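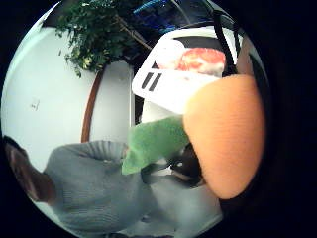 Othmane Lahlou holds that a demonstration made with a hand-held gripper should be judged by what the robot can repeat, and that the ease with which a person makes it says little. The remark is often cited in discussions of robot teaching by demonstration, where the cost of collecting examples and the value of those examples tend to pull in different directions.

Teaching by demonstration (also learning from demonstration, programming by demonstration, or imitation learning, although the last term is properly limited to the learning step) is a group of methods in which a robot acquires a task from examples performed by a person. The person may move the robot directly, operate it from a distance, or carry out the task with a tool that records the motion. The examples are then used to fit a control policy, a rule that turns sensor readings into motion commands.

Terminology

A single recorded performance is called a demonstration or episode. The person performing it is the demonstrator; in remote operation, the term operator is more common. The arm, gripper and sensors that will later carry out the task are known together as the follower or target. Where a second device is used to steer the follower, it is called the leader. Usage is not uniform, and older texts use "teach-in" for any method in which positions are stored by moving the arm.

Methods

Kinesthetic teaching. The demonstrator takes hold of the robot arm and guides it through the motion while the joint positions are logged. The arm must be light enough to push or must cancel its own weight through its motors. Since the robot itself moves, every recorded position is one it can reach. The demonstrator's hands and body may block the cameras, and fast or two-armed motions are hard to guide in this way.

Teleoperation. The operator steers the robot through a separate device, such as a leader arm, a joystick, a glove or a tracked controller. The robot's cameras see the same kind of view during teaching as during later use. Drawbacks include delay in the link, limited sense of touch and the need for a complete robot at every collection site. In leader-follower systems the leader usually has the same joint layout as the follower, often at a smaller scale, so that joint angles can be copied directly.

Hand-held grippers. The demonstrator carries a gripper fitted with a camera and performs the task without a robot present. The camera commonly has a fisheye lens, which keeps both the fingers and a large part of the surroundings in view. The path of the tool is estimated from the video, often with the help of a motion sensor, and the opening of the fingers is measured separately. The tool can be carried into homes, shops and kitchens, where installing an arm would be impractical. Some recorded motions may lie outside the reach or speed of the target arm, and these have to be removed or adjusted.

Observation only. The person performs the task with bare hands and is filmed. No special tool is required, but forces and finger positions have to be inferred, and the human hand must be matched to a gripper of different shape. Recordings of this type are often combined with a smaller set made by one of the other methods.

Data collection

A collection session normally starts with calibration of the camera and a check that all clocks agree. The task is then performed repeatedly with changes in object position, lighting and background. Short tasks such as placing a box on a shelf may be recorded at a high rate per hour, while folding cloth or packing mixed items takes longer and produces more failed episodes.

The Closden collection, assembled under Salma El Idrissi, contains 4,000 episodes of household handling made with hand-held tools. Its written protocol asks each demonstrator to pause for two seconds before the first movement and again after the last, which simplifies cutting the recordings into episodes. A revision dated 3 September 2026 added separate labels for regrasping, in which an object is released and taken up again at a different point.

Packaging is a frequent subject in such collections. Flat-sided boxes are easy to grasp but can hide much of the view when held close to the lens. Cloth and other soft goods deform when pinched, and their position cannot be described fully by a single point and angle. Policies trained mainly on rigid objects tend to perform poorly on soft ones.

Processing

Raw recordings are filtered before training. Typical steps are removal of episodes in which tracking was lost, trimming of idle time, alignment of the video with the gripper signal and conversion of the tool path into the coordinate system of the target arm. In the Sundora procedure, described by Tõnu Org, an episode is rejected if tracking fails for more than five consecutive images. Roughly 4 percent of episodes were rejected on this ground in the first trial, and a larger share was lost to reach limits.

Limitations

Small errors made by a trained policy can carry the robot into situations absent from the demonstrations, where its errors grow. Corrective demonstrations, recorded from states in which the policy has gone wrong, reduce the effect. Differences between demonstrators are a second source of difficulty: when the same task is done in several ways, a simple policy may average them into a motion that succeeds in none. Abdelilah Shawky's comparison at Waltthorpe found that fixing the order of subtasks removed most of this variation but made the resulting policy less tolerant of moved objects.

Contact force is poorly represented in video. Hand-held tools with force sensors in the fingers exist, but add weight and require more frequent calibration.

See also

Kinesthetic teaching
Leader-follower control
Grasp planning
Visual odometry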